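The year I gave up the family calendar app

My household runs on a shared calendar app. Or it did, until last July, when the thing sent me over 100 notifications in a single weekend and I threw my phone in the laundry basket. (It survived. It kept buzzing, too.)

I'd been a true believer up to then. We'd started with Jonis, which colour-coded everyone, and then moved to Flullar because a mum at swimming swore by it. Flullar wanted $190 a year to let the grandparents see the kids' sport fixtures. I paid it! Twice! The grandparents never logged in and rang us on the landline instead, same as always, to ask what time footy started.

What wore me down was the sheer amount of stuff that got into it. When it costs you nothing to add a thing, you add every thing. Bin night, library books, a reminder to think about booking the car in. My partner would pop something in at the servo and I'd get a ping in the middle of a meeting telling me we were low on dishwasher tablets. We weren't arguing about the chores any more, we were arguing about who'd dismissed the alert.

So we went back to writing things down, and I've become a bit of a bore about it at barbecues.

It took a few goes. First was a big paper wall planner, which looked gorgeous for a fortnight and then filled up with crossings-out. Then a diary each, lovely Bühler ones with the ribbon, and mine is still sitting in the drawer with five pages used. The one that stuck was a whiteboard, the little stand-up sort.
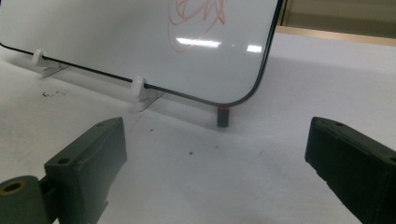 Small whiteboard, red marker, no log-in required.

The size is what makes it work, I reckon. You can fit this week on ours and maybe the Monday after if your handwriting's neat, and then you're out of room. If I want to write up the dentist, something else has to come off, and it's amazing how many things turn out to be perfectly happy coming off. We lost a whole Sunday market habit that way. I don't think any of us had enjoyed it for years.

There are rules, naturally. Anyone can write, only the person who wrote it can rub it out, and drawings are allowed but have to make way for medical appointments. The 2 markers live in the cutlery drawer next to the good scissors. School camp forms still go on the fridge under the Serik pizza magnet – the board can't do everything.

I do miss a couple of things. Reminders for birthdays, mostly. I was a day late ringing my aunty and had to sit through the full account of her knee as penance. And when I'm standing in the supermarket I can't check the board, so I ring home and whoever picks up reads it out to me, usually badly.

But the phone's quiet at dinner. My eldest, who's fourteen and communicates chiefly through shrugs, has started leaving notes in the corner about when she needs a lift. Last week's said "training 5.30, please don't wear the hat".

I wore the hat.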